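Kaiwen Duan
19 June 2020

1/ I have been going through the toys and the small play corner this month, and I'm going to write down what I did in one thread so I can stop answering the same messages one by one. It's long. Mute me if you don't have kids or blocks.

2/ Background for anyone new. We moved from the apartment in Clavau to the house in Flistton last year. The toys came with us in the same bags they left in, and most of them stayed in those bags. I got tired of walking around them.

3/ The rule I set was simple. Everything comes out, gets looked at, gets wiped, and then it either goes back on a shelf or goes in the box for Akanda. Akanda is the thrift store on the main road. They take toys if they are clean and complete.

4/ Start with the floor. I mean the actual floor, before any toys go on it. Sweep, then go over it with a damp cloth, then look at it from low down with the light coming across. Dark gray wood grain looks great in the store and shows every white thread and crumb you own.

5/ Plush toys shed. You can clean a dark floor, set one cream-colored stuffed animal on it, and find white bits on it afterward. I now do the plush first, shake them outside, and only then do the floor.

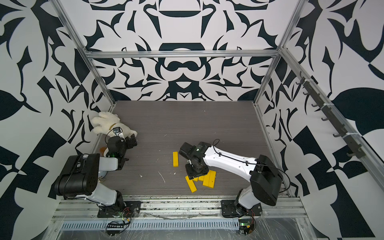
6/ On plush with collars or ribbons: check whether the collar comes off before you wash anything. If it's stitched down, spot clean only. Brown trim on white fluff is the combination I trust least, and I have one pink bear from years ago to show for it.

7/ For spot cleaning I use a bowl of lukewarm water, a few drops of dish soap, and an old washcloth. Wring it out until it's nearly dry. Wipe in the direction the pile lies. Let it air dry on a rack overnight, and turn it over in the morning. Brush with a soft brush when it's dry all the way through.

8/ A few people asked about hooks. Yes, I like a strip of small hooks along the side of a play area. Little bags, hats, a dust brush. If you don't want to drill, plastic cable ties will hold a light strip to a rail. Trim the tails flush and turn the cut ends away from small hands.

9/ Don't hang anything heavy from it. The hooks are small and so are the ties. I'd keep it to things you could hang from one finger.

10/ Also asked: patterned walls, yes or no? I like a big black and white pattern, leaves and scrolls, the bolder the better. Two warnings. It makes a small corner feel smaller, and it makes black toys hard to find. Solid light colors stand out fine against it. So does yellow.

11/ Which brings me to the blocks. I had more questions about the blocks than everything else put together.

12/ They're plain wooden blocks, long ones, painted yellow. I bought a big mixed lot from a seller in Tulten when a daycare there closed. The listing said 813 pieces, all colors. I did not check it. I sorted by color on the first evening and the yellow pile was the one that looked worst.

13/ Yellow shows everything. Specks, scuffs, gray smudges near the ends where they get knocked together. The blue ones are probably just as dirty, and I can't see it, so it doesn't bother me.

14/ What I do with wooden blocks, in order:

Dry brush first. An old toothbrush is fine. Get the grit out of the corners and off the end faces.

Damp cloth with a little dish soap, one block at a time. Never soak them. Wood swells, and paint lifts at the edges.

Second cloth, plain water, same thing again.

Dry with a towel right away, then lay them out flat on the table with gaps in between. Don't stack them. Turn each one once so the underside gets air too.

Look at each block on all its faces under a good lamp. A speck that moves when you push it with a fingernail is dirt and can be cleaned. A speck that stays is usually a chip or a dent and you can leave it alone.
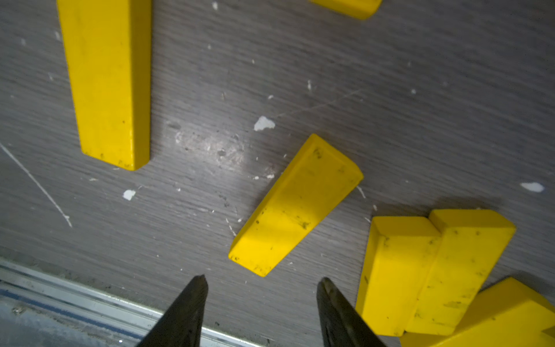
Run a thumb along every edge. Anything that catches gets a light pass with fine sandpaper, with the grain, then another wipe. Put any block with flaking paint in a separate pile and keep it away from kids who still chew.

15/ I don't try to get every mark off. Toy blocks get hit against each other all day. A scuffed block stacks the same as a new one. I stop when the cloth comes away clean.

16/ Things I tried that I would not do again: baking soda paste (dulled the paint in one spot), magic eraser type sponge (took the shine off and left a patch), dishwasher. One block in the dishwasher, as a test. It came out with a split down one end.

17/ Someone asked about repainting. I looked into it and decided no. You need a paint that is safe for toys, you need to sand the old coat, and you don't know what the old coat is. If the old paint worries you, get rid of the blocks.

18/ Storage. Long blocks go in a low, wide bin, lying down, all the same direction. If you use a deep bin they end up standing on each other at angles and the ones at the bottom never get used. Low and wide means a kid can see what's there and reach it without tipping everything out.

19/ One color per bin was my plan. That lasted 2 days in this house. Now it's one bin for long, one for short, and a bag for the odd shapes. Sorting by length is quicker at cleanup time, and the kids can do it without me.

20/ Plush toys do not go in with the blocks. They pick up grit from the wood and you're back to tweet 7.

21/ The Akanda box is full and goes on the next trip into town. Mostly duplicates, a puzzle I checked twice, and a stack of board books.

22/ Still to do: the train set, the dress-up bag, and the drawer of things with batteries. I'll do the batteries drawer in July when I have a free afternoon and a small screwdriver.

23/ Replies are open. If you've found a way to get marker off painted wood without taking the paint with it, please send it.

More from this account
Washing play mats in a small bathtub
What Akanda takes and what they send back
Shelf heights for kids under five
Moving from Clavau to Flistton with too many bags

Contact | © 2020 Kaiwen Duan | Back to top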